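Search products, kits, spare parts...

Listilik Push Rod and Sorting Board Set, for small robot arms
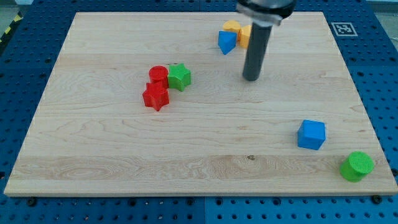

Espinoza wrote to us that the rod is the part worth paying for, and the board you can make yourself on a Saturday if you have a saw. We agree in part, so the rod is now sold alone also.

The set is made at the Wulledstead shared workshop, in small batches. It is meant for people who build an arm at home and want it to push blocks into groups by color or by shape. A straight rod with a rounded tip has no fingers to adjust, and for a first program this is a big relief.

In the set:
Push rod, dark gray, with mounting collar
Light wood board, 13 mm thick, with bolts for a perforated table
Blocks in red, yellow, green and blue – cylinders, stars, a cube, a prism and others
Printed square marker for the camera

The full set weighs 800 g without the board. Please keep the tip 2 mm above the wood when you first test. If it touches, the motor of a light arm becomes hot quickly.

Before you order, measure the distance between the holes of your table. Our bolts are M6. For other sizes write to us and we will look in the drawer.

The next batch is ready in December.

Comments

Lellico: Does the collar fit a homemade wrist made of plywood? Mine is not very round.

Espinoza: I put a rubber ring between – it holds well. Tighten slowly.

Lellico: Thank you, will try. Are spare stars sold separately?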